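# Kapitel 4: Gewohnheiten und Selbststeuerung

Wer sich etwas vornimmt, hat damit noch nichts getan. Zwischen dem Vorsatz und der Handlung liegt eine Strecke, die im Alltag oft unterschätzt wird. In Kapitel 3 ging es darum, wie Ziele entstehen und wie man sie so formuliert, dass sie überprüfbar sind. Dieses Kapitel behandelt die Frage, wie aus einem Ziel eine regelmäßige Handlung wird und unter welchen Bedingungen sie bestehen bleibt.

Nach der Bearbeitung des Kapitels sollten Sie

- den Unterschied zwischen Vorsatz, Plan und Gewohnheit erklären können,
- Auslöser im eigenen Tagesablauf erkennen,
- einen Wenn-dann-Plan schriftlich festhalten und nach zwei Wochen auswerten können.

## 4.1 Ein Fall zum Einstieg

Mizanur Saha arbeitet als Disponent bei der Spedition Morell in Plondeck. Im Dezember beschließt er, wieder Portugiesisch zu lernen. Er kauft ein Lehrbuch, meldet sich bei der Lernplattform Zavo an und nimmt sich vor, »jeden Abend etwas zu machen«. In der ersten Woche gelingt das an fünf Abenden, in der zweiten an zwei, danach bleibt das Buch im Regal.

Saha hält sich für undiszipliniert. Seine Kollegin Varela sieht es anders und fragt ihn, wann genau am Abend er lernen wollte und wo. Darauf hat er keine Antwort. Mal war es nach dem Essen, mal vor dem Schlafengehen, mal im Zug. Jeden Abend musste er neu entscheiden, und jeden Abend gab es etwas, das dringender schien.

Im zweiten Anlauf legt er fest: »Wenn ich nach dem Abendessen den Tisch abgeräumt habe, setze ich mich an denselben Tisch und lerne eine Lektion.« Das Buch liegt jetzt auf der Fensterbank daneben. Nach 80 Tagen zählt er in seinem Kalender die Kreuze und stellt fest, dass nur wenige Felder leer geblieben sind.

Der Fall wird uns durch das Kapitel begleiten. Lesen Sie ihn noch einmal und notieren Sie, was sich zwischen dem ersten und dem zweiten Anlauf verändert hat. Am Ziel selbst hat Saha nichts geändert – wohl aber an Zeitpunkt, Ort und Umfang.

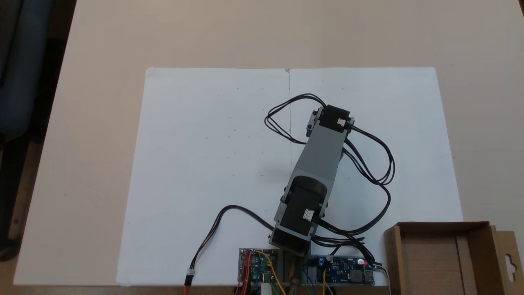

## 4.2 Grundbegriffe

**Vorsatz.** Eine Absicht, die noch offenlässt, wann und wie gehandelt wird. Beispiel: »Ich will mich mehr bewegen.«

**Plan.** Eine Absicht mit festgelegter Situation und festgelegter Handlung. Die Form »Wenn X, dann Y« hat sich dafür bewährt. Je genauer X beschrieben ist, desto leichter wird die Situation im Alltag bemerkt.

**Gewohnheit.** Eine Handlung, die durch Wiederholung an eine Situation gebunden ist und wenig Überlegung verlangt. Wie lange es bis dahin dauert, hängt von der Person und von der Handlung ab. Ein Glas Wasser am Morgen wird schneller selbstverständlich als ein Dauerlauf.

**Auslöser.** Der Teil der Situation, der die Handlung in Gang setzt. Auslöser können Orte, Uhrzeiten, andere Menschen oder vorangehende Handlungen sein. In Sahas Fall ist es der abgeräumte Tisch.

Die vier Begriffe werden in der Umgangssprache häufig vermischt. Für die Übungen am Ende des Kapitels ist es wichtig, sie auseinanderzuhalten. Die Vorlage für das Übungsprotokoll finden Sie auf Seite 123. Tragen Sie dort zunächst nur einen einzigen Plan ein und beginnen Sie mit dem Abschnitt 4.3, sobald die erste Zeile ausgefüllt ist.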